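Will it do the washing-up yet?

Ask me at seven in the morning, with last night's pans still in the sink, and I'll tell you the household robot can't come soon enough. I've spent most of June visiting the people trying to build one, and I came home more excited than I've been in years (and still doing my own pans).

The shop floor is further along, as you'd expect. At Saithong, a small packing firm, a machine lifts jars into trays all day and barely puts a foot wrong. Swap the jars for bags of rice, though, and it needs 45 minutes of fiddling before it will start again. A new starter would need one glance!

Homes are harder still. Birov's laundry machine folded me a tea towel in 3 minutes, beautifully, corners and all, then met a fitted sheet and gave up. I couldn't be cross with it. I give up on fitted sheets too.

What really won me over was the slow, patient work at Iltari, where the chore being studied is tidying up, or at least the first crumb of it: getting one thing to where you want it without upsetting the rest. They want 1000 tries before they'll trust a result. It sounds like nothing until you think about a child's bedroom floor. Their arm works with a single straight finger, no thumb to pinch with, over a wooden board of coloured blocks, and a green star sitting right up against a green cylinder is just the sort of muddle that a toddler sorts out without a thought. I could have watched it until teatime.

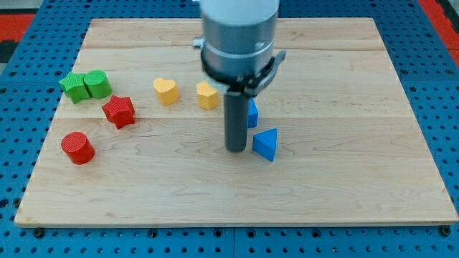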